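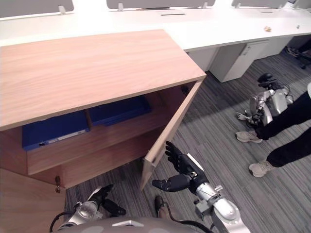

Workshop Tips: Cabinet Doors and File Boxes for a Two-Armed Humanoid
Notes from the Kilthorpe bench, kept by Tipene Hollis

Last revised in February. These tips cover the double-door wood cabinet used in the Hidstead trials. They assume a standing humanoid with multi-fingered hands and a policy trained on teleoperated demonstrations.

Setting up the cabinet

Take the key out of the lock or turn it flat before a run. A protruding key catches a thumb on the way past.

Start with one door. Our first 400 demonstrations opened the right door only, and the policy learned the swing faster than it did with both doors mixed in from the beginning. Add the left door once the right one is reliable.

Check the hinges every morning. A loose mounting plate changes the force needed in the first few degrees of travel, and the policy has no way of knowing. 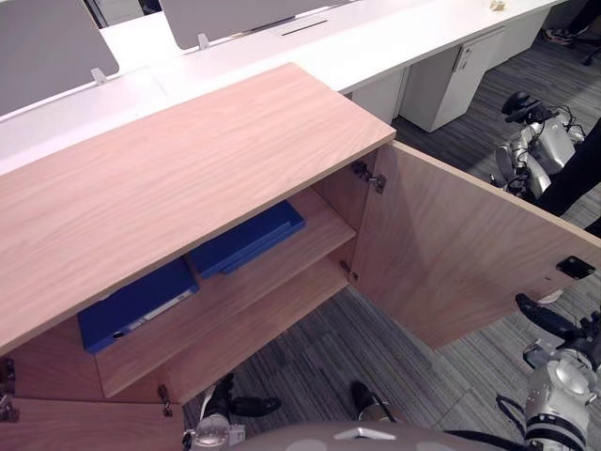 Right door wide open, file boxes inside, right hand near the bottom edge of the door.

Opening the doors

Push from the inner face once there is a gap. Pulling on the outer edge all the way round brings the elbow too close to the body.

Keep the idle hand low and in front. In the Ashby version it was parked at the hip, and the cable loop at the wrist rubbed against the door on the return.

Open both doors past square before reaching in. Anything less and the forearm brushes the panel.
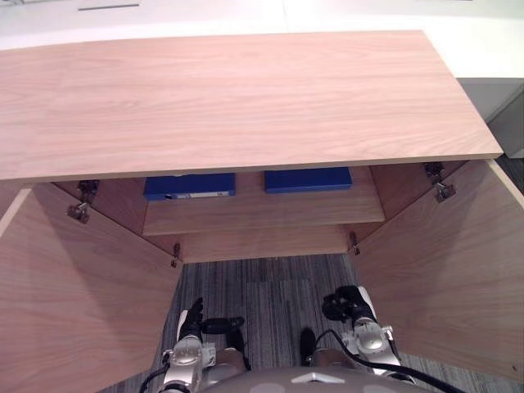 With both doors clear, the shelf can be approached from straight ahead. Lay the boxes flat and leave a gap between them wide enough for the fingers. Boxes pushed fully back under the top are hard to locate from the head camera. Let the front edges show.

Vary the box positions between demonstrations. We moved them by hand every 4 episodes. Leaving them in place for a whole session gave a policy that reached for the same spot whether a box was there or not.

Lifting a box

Grip the lower edge and tilt before pulling. A level pull drags the far end along the shelf and twists the wrist.

Log the wrist angle at first contact. In the Clemudstead analysis this predicted a dropped box better than grip force did.
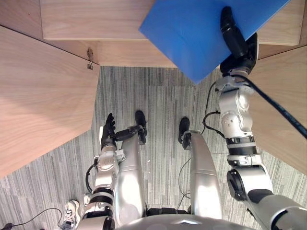
Blue panel held at its lower edge by the right hand, left arm down.

Counting results

Score door and box separately. A run that opens the cabinet and misses the box is a useful run, and a single pass/fail mark hides it.

With 600 demonstrations the right door opened in 98 percent of trials. Box retrieval was lower and varied with lighting, so those figures are held back until the repeat series is finished.

Reset to the same standing position each time. Tape on the carpet is good enough. Replace it when the corners lift.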